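Ticket 79 – Cutlery sorting, two-arm station
Site: Clurkcombe
Opened by: Noeline Tawhiri
Assigned to: Gorazd Dimitrov
Status: open, priority 3

Reported fault
The task is to put spoons and chopsticks into the wire basket. Spoons mostly go in. Chopsticks are dropped, or the gripper closes beside them and carries on as though it had one. Declan Henare asked whether the station could do the canteen cutlery by February. Need an answer for him.

Checked so far (Gorazd)
Gripper force is within limits on both sides. Swapped the left cable, no change. Recalibrated the head camera against the table and ran the spoon job again, which was fine. Went back to chopsticks and got 2 in out of 11 tries.

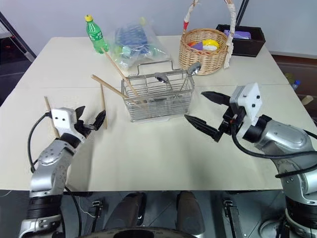

The thin end is the trouble. If the fingers close near the tip, the stick turns in the grip and catches the rim on the way in. Pale wood on a pale table doesn't help the detection either. I put a dark cloth down for one run and it found the sticks sooner, but it still dropped them.

Reply from Angus Rakena
Try limiting the grasp point to the middle third. We did that with the paintbrushes at Emska and it cut the drops. It won't fix sticks that are leaning on something – the planner treats them as flat.

Update, October 19, 2021
Middle third set. Better on sticks lying flat, same as before on leaning ones. Log sent to Skunov support.

Note for Declan
Spoons, yes, if someone is nearby. Chopsticks, no. A person clears the same table in less time than the arms take to plan the first pick. I would not promise February.

Next step
Gorazd to test rubber finger pads when they arrive. Noeline to keep the ticket open until then.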